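Equipment planning notes: second arm for the Vuslow bench

14 Aug 2025

The capital request for a second manipulation cell at Vuslow goes in during October. These notes set out what the request covers, what it leaves out, and which quotes are still open. Comments from the Ikunbridge site are welcome until the request is locked.

What we are asking for

The request is for one arm, one two-finger gripper, one fixed camera with its mount, a controller, and the spares listed further down. Two suppliers have quoted on the full set. Gadano quoted the arm and controller as a bundle and the gripper as a separate line. Uchida quoted everything as one price, with installation included and training charged by the day. The totals are close enough that the decision will rest on lead time and on what each firm means by support.

Gadano gives a lead time of 44 working days from purchase order. Uchida gives a range, and the upper end of it would push commissioning past the end of the budget period. We have asked Uchida for a firm date in writing. Until it comes, the plan assumes Gadano dates and Uchida prices, so that neither the schedule nor the cost is understated.

Sizing the arm

The pick-and-place work on the bench uses light objects and short moves. Payload is not the limit. Reach is. A basket in the middle of a long table puts its far short side a good distance from the base, and the arm has to get over the rim with the gripper still pointing straight down. Several cheaper arms meet the reach figure only with the wrist tilted, and the data sheets do not say so. Both quoted models were checked against the table drawing with the gripper length added.

Please use the same method when sizing for other benches. Take the farthest point where an object will be picked or released, add the height of the tallest container rim plus clearance, add the length of the gripper and flange, and then compare with the reach diagram. The headline reach number is measured to the wrist center on some models and to the flange on others.

Gripper

We looked at suction and at a parallel-jaw unit as well as the jointed two-finger type. Suction is the cheapest to buy but is a poor match for woven surfaces and small round objects, and it needs an air line that the bench does not have. The parallel-jaw unit is simpler to maintain and has the better spare parts price. The jointed type takes up more room beside the object when open, and this matters when items sit near each other or near a basket wall. It stays in the request for one reason: programs and grasp settings can be shared between the two cells without being retuned for a different hand.

Fingertips are a consumable. The request includes 2 spare sets, and the running budget carries a line for replacements after that. Last year's budget did not have this line, and the cost came out of general supplies.

Cables and cable management

This item was missing from the first draft. The quotes include the cables needed to connect the arm, gripper and camera. They do not include clips, sleeves, overhead supports or longer runs. A cable that hangs in front of the camera costs usable images, and one that lies over the work surface can shift small objects. The draft now carries 84 dollars per cell for sleeves and clips, with the overhead support priced separately – it has to be made to fit the ceiling height at Vuslow and no standard part does.

Table, cloth and containers

No new furniture is requested. The existing table is long enough for the second cell if the first base is moved toward the end. Moving the base means repeating the camera calibration, and one day is set aside for that.

Table coverings and containers come out of the running budget. Plain white cloth gives good contrast with colored test objects, but it wrinkles and can slide, so the plan allows for clips along the edges and a second cloth to use while the first is being washed. Wicker baskets are inexpensive and vary from one to the next. Buy them from one batch where possible and record the outside dimensions, otherwise the release height has to be set again for each one.

Costs outside the purchase price

The following are in the request as separate lines and should not be folded into the equipment total:

Installation and safety check. Included by Uchida, extra with Gadano.

Training. Two days for each supplier's standard course. Travel is not included in either quote.

Software maintenance. Free for the first year with both. Gadano charges by cell after that, and Uchida charges by site. With one cell the Gadano terms are cheaper. With two they are nearly equal.

Storage for recorded camera data. Priced from current use on the first cell and doubled.

Electrical work. One additional outlet on its own circuit, to be fitted before delivery.

Leasing

Leasing was considered and is not recommended for this cell. The lease terms we were offered run longer than the project, and early return is charged at a rate that removes most of the saving. Leasing may still suit Ikunbridge, where the work is seasonal. A site that wants to look at it should ask for the return terms first, before comparing monthly payments.

Reference task for acceptance

Acceptance will be done with the same task on both cells: a red cube, a red cylinder and a green ball, each picked from the cloth and placed in the basket. The supplier's engineer has to be on site for the first run. Start positions are to be marked on a paper template, and the template is removed before the run begins. A dropped object counts as a failed pick. A basket that has moved from its taped corner marks counts as a failed run. Final payment is held until the signed test sheet has been received.

The cube is the first object in the sequence. The fingertips come down on either side of it with the hand vertical, and the cylinder and ball stay standing between the gripper and the basket. 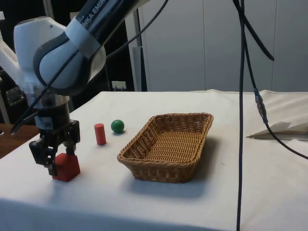
Dates for other sites

Ikunbridge should send its equipment list for next year in the same format, with consumables and cable supports on their own lines. Quotes older than one quarter will need to be renewed before they can be used. The blank form is in the shared planning folder, along with the table drawing and the reach worksheet.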